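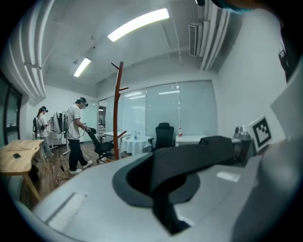

Ibrahim Akinola has fitted out work rooms for Vallcombe for eight years. Most of his day goes to desks, floors and storage, but he will talk about coat stands for as long as you let him. We met at the Koledthorpe office on 3/9/21, in a room with white walls and a brown wood floor, and the first thing he did was put his jacket on a peg.

"I always do that first," he said. "You find out fast if the thing is any good."

The stand in the room is a reddish-brown pole with short wooden pegs, and it is out in the middle of the floor. I asked him if that was a mistake.

"A lot of people would say so. In a house you'd put it by the door. In a work room I don't mind it where it is. If it's by the door, everyone who comes in stops at the door, and the next person is stuck behind them with a wet umbrella. Put it farther in and they have to walk to it. They spread out."

He said the door is where most rooms go wrong. People order a row of hooks, screw it to the wall next to the frame and then find the door swings into the coats. He has taken down more of those than he has put up. The holes get filled and painted, and a year later someone new asks for hooks by the door.

Akinola did not start out with furniture. He laid floors first, mostly in apartments, and he still looks down before he looks at anything else. When we walked around he stopped twice to press on a board with his heel. A stand with a small base is fine on wood, he said, as long as the floor is level. On thick carpet it will lean, and once it leans the coats all slide to one side.

"Weight is the whole subject," he said. "People think a coat stand holds coats. It holds bags. A winter coat is nothing. A bag with a laptop and a lunch in it will pull the thing over if it's the only one on that side."

His rule is that the first bag goes on a low peg and the second bag goes on the opposite side. He does not put up a sign about it. He used to, and the sign at one place ended up on the floor under the coats, so he quit making them. Now he tells whoever is in the room on the day, and leaves it there.

The budget for small pieces is low. Vallcombe allows him $900 for everything in a room that isn't a desk or a chair, and that covers hooks, bins, lamps and a cabinet if there is one. The coat stands cost $40 each when he buys them used, and he prefers them that way. New ones often come with pegs that are glued and nothing else. An old one has already lost the pegs it was going to lose.

He once ordered a better model called the Jin from a supplier by the name of Zorkar. It had a heavy metal foot and a ring at the bottom for umbrellas. It did not tip over, he said, but the ring was right where people put their toes, and it got moved into a corner and then into a closet. He went back to plain wooden ones.

"I'm not loyal to anything," he said. "If someone makes one that's better I'll buy it. But you need a pole, some pegs and a foot that doesn't trip you. You can make that badly, but you can't make it very different."

I asked about the rest of the room. He likes the light wooden desk near the glass-paneled door, mostly for its curved edge. Square corners near a doorway catch people at the hip. He would keep the top of it clear except for whatever is in use, and he was less sure he could get anyone to go along with that.

Cables he has given up on, at least partly. He will run them along a wall if the wall is close. Across an open floor he wants them taped flat or coiled up at the end of the day, and he says so every time. Black cable on a brown floor at least shows up. It is the pale ones he walks into.

"And they always end up at the foot of the stand," he said. "It's the one thing out there with a base, so that's where the slack goes. Then someone comes over for a coat and gets a foot in it."

He does a walk-through when people have gone home. It takes him a few minutes. He picks up what is on the floor and hangs up what can be hung, and he leaves anything on a desk alone. Things that stay on the pegs past the end of July go in a box, and the box goes in the cabinet. He opened a box like that at another office last year and found three scarves, a gym bag and a raincoat that turned out to be his.

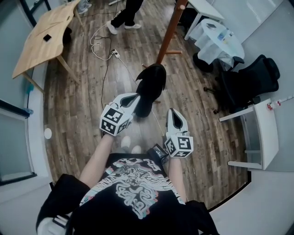

According to one colleague, bags should never have been allowed on the stand to begin with, and a low shelf along the wall would take care of all of it. A bag on a peg hides the coat behind it, the colleague said, and whoever leaves first has to lift off everything on top.

Akinola had heard this before. He does not disagree about the coats getting buried. His trouble is with the shelf.

"A shelf fills up," he said. "Somebody sets a box on it on the first day, and then it's a shelf with a box on it. The bags go on the floor. I would sooner have a bag on a peg than a bag on the floor, every time."

He priced a shelf with cubbies for the Koledthorpe room anyway. It came to $1,000 with the fitting, over the limit before he had bought a single lamp. He has kept the drawing. If the limit goes up he will build it, and he said he would keep the stand as well.

The last thing we talked about was repair. Loose pegs are the usual complaint. He takes the peg out, cleans the old glue from the hole with a round file, and puts it back with wood glue and a wrap of thin cloth if the fit is poor. It has to sit overnight with nothing on it. He ties a piece of string around the pole so people will leave it alone, and he says the string works better than the signs did.

He does not refinish them. Scratches on the pole come from zippers and buckles, and they will be back in a month. A wipe with a damp rag is enough, then a dry one.

Before he left he took his jacket down, moved one hanger's worth of space between two pegs with his hand, and checked the base with his foot. Then he went to look at a floorboard in the hall.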